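Subject: Re: [tableware] Storing bowls nested, and chipped rims
Date: 23rd February
From: Veder

On the nesting question, quoting the part I can answer:

> We have 60 mixed bowls and plates going into the Gillodum cupboards.
> Shelf clearance is the limit. Can glazed pieces sit inside larger
> bowls without felt between them? Some have uneven rims.

Yes, with conditions. I sorted a small lot on the desk in the evening, on a quilted cover, and the notes follow.

1. Work surface

Use a padded cloth, pulled flat. A ceramic foot set down on bare board takes more shock than one set down on quilting. Clear cardboard and plastic bags to one side before starting. I keep the lamp and the clock at the back so that the front of the table stays free.

2. Glazed bowl in a plain bowl

The outer bowl should have a smooth, wide rim and enough width that the inner one can be lifted without scraping. My pink strawberry bowl has a slightly wavy white rim, so it will not seat evenly against another wall. It goes inside the large blue one and nothing goes on top of it.
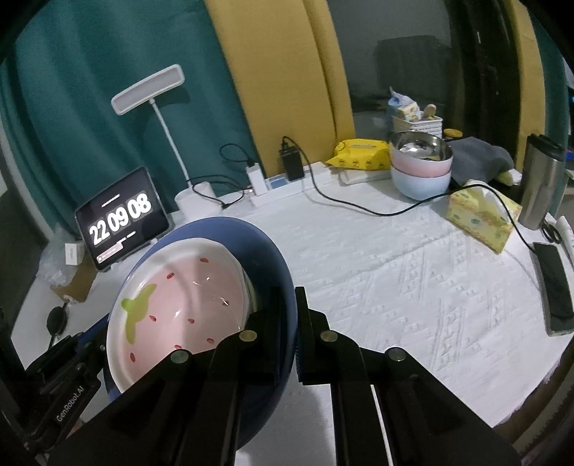
3. Plate in a bowl

This is the weaker arrangement. A plate that is too wide for the base rests at an angle and bears on its edge, and glaze chips start at the edge. Acceptable for sorting, or for carrying across a room. For storage, take the plate out and file it upright in a rack with 5 mm between pieces. The white one with red specks went into the navy bowl only until the rack was free - the light blue bowl stayed out on the sheet.

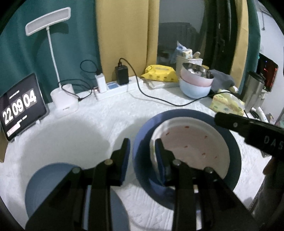

Gebremichael adds that felt is still worth using under any piece with an unglazed foot, whatever the outer bowl is made of, and that paper towel is a poor substitute because it creeps.

I agree on the feet. For rims I would leave felt out, as it holds grit.

4. Load

I keep each nest under 500 g on the Vuvberg wire shelves. The wires are 19 mm apart and a narrow foot can drop between them. A sheet of stiff card over the wires fixes that. Mine has been in since July and has not sagged.

Veder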